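Chapter 8
Where Does Everything Go? Sorting, Storing and Finding Again

I learned about storage the hard way, in the back room of a small parts shop called Zemby. My first job was to put away a delivery of 58 boxes before lunch, and I was so proud of how fast I did it! Then a customer asked for a hinge. I spent most of the afternoon looking for that hinge (it was behind the paint).

So this chapter is about places: how a stockroom decides where a thing lives, and how the next person finds it. We'll start small, with bins and trays, and work up to the Onton warehouse, which holds nearly 2000 different items and which we'll come back to in Chapter 13.

Before you read on, think about your own kitchen. You probably have a drawer for forks and a drawer for "other." Which one takes longer to search? Keep that second drawer in mind, we're going to pick on it a lot.

Two words you'll need right away are fixed location and open location. With a fixed location, an item always goes back to the same spot. With an open location, it goes wherever there's room, and somebody writes down where. I like fixed for small shops, but I've changed my mind before.
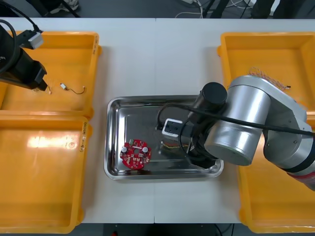 Figure 8.1 Shallow yellow bins on either side of a steel tray. Look for the handwriting on the rims at left.

Labels get their own section, starting with what to write on them and how big to write it. Grab a marker and an old shoebox before you turn the page.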